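Two days on my feet and I'm still buzzing! Julier took a stand at the Plotomham food machinery fair this October, our first time with a proper corner plot instead of the corridor by the lifts, and I want to get it all down before I forget who said what.

We brought the small dough sheeter and the new drying cabinet, and Ayane ran fresh tagliatelle off the sheeter from opening time until the hall lights went down. People could smell the semolina from three rows off (or so they told us). By the last afternoon we had 181 visitor cards in the biscuit tin, from village bakers up to a chap who dries noodles by the tonne. 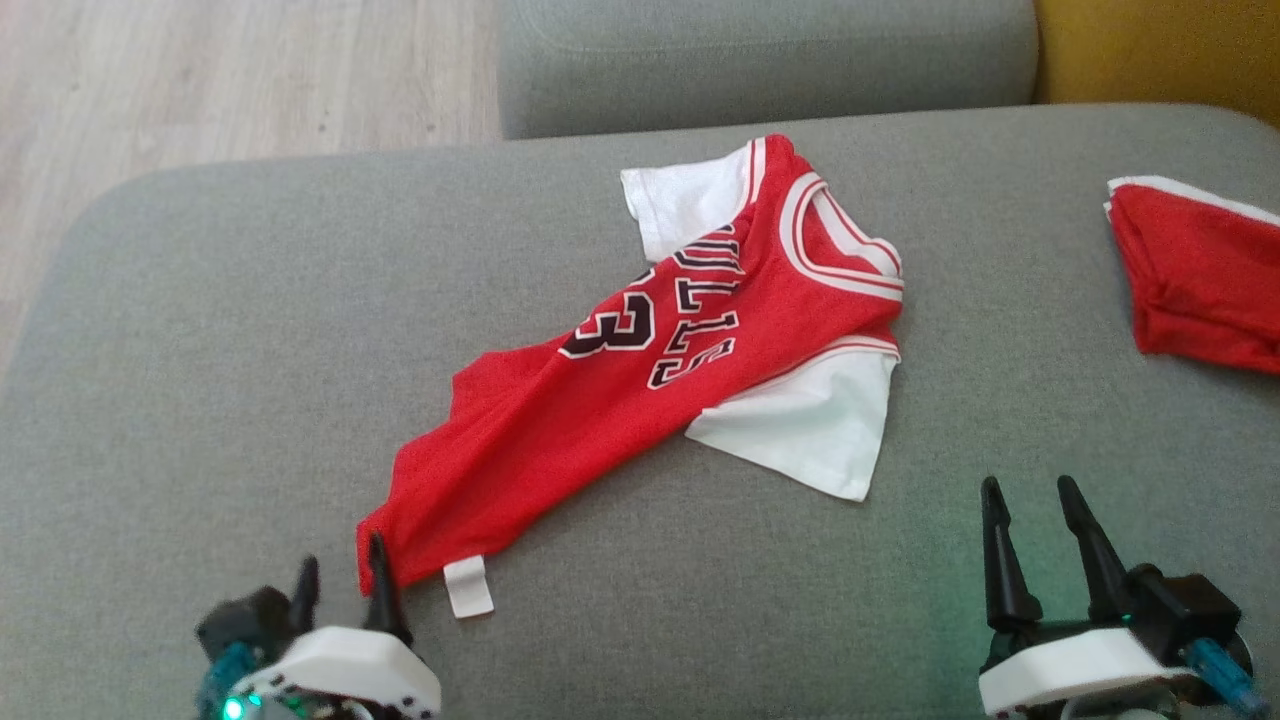 Visitors asked about cleaning more than anything else, which pleased me no end, as Renata spent most of the spring redesigning the rollers so they lift out without a spanner. She did the demonstration herself, over and over, and got quicker each time. Our stand colours are red and white, the same pairing as the Bulls jersey on the sofa, and they do carry a long way across a grey hall! I'd argued for pale green. I was wrong.

The best chat of the lot was with Eugeniusz Zalewska from Flunano, who makes filled pasta and wanted to know how thin we could go before the sheet tears. Ayane took it down two more notches for him and it held. He rang his wife from the stand. 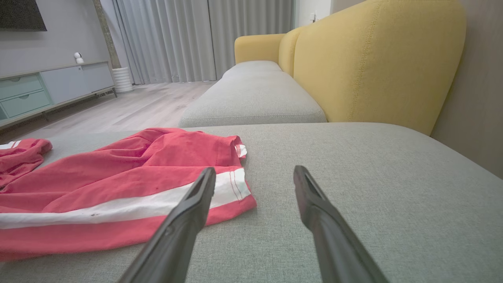 He's sending us a sack of his own flour to try, a much softer one than we normally use, and I can't wait to see how the sheeter copes. Czarnecka were just opposite with their packing line, lovely people, and lent us an extension lead when ours gave up.

Next job is ringing everyone in the tin. Igor has the bakers, I've got the noodle people, and the drying cabinet is back in the workshop having its door seal changed.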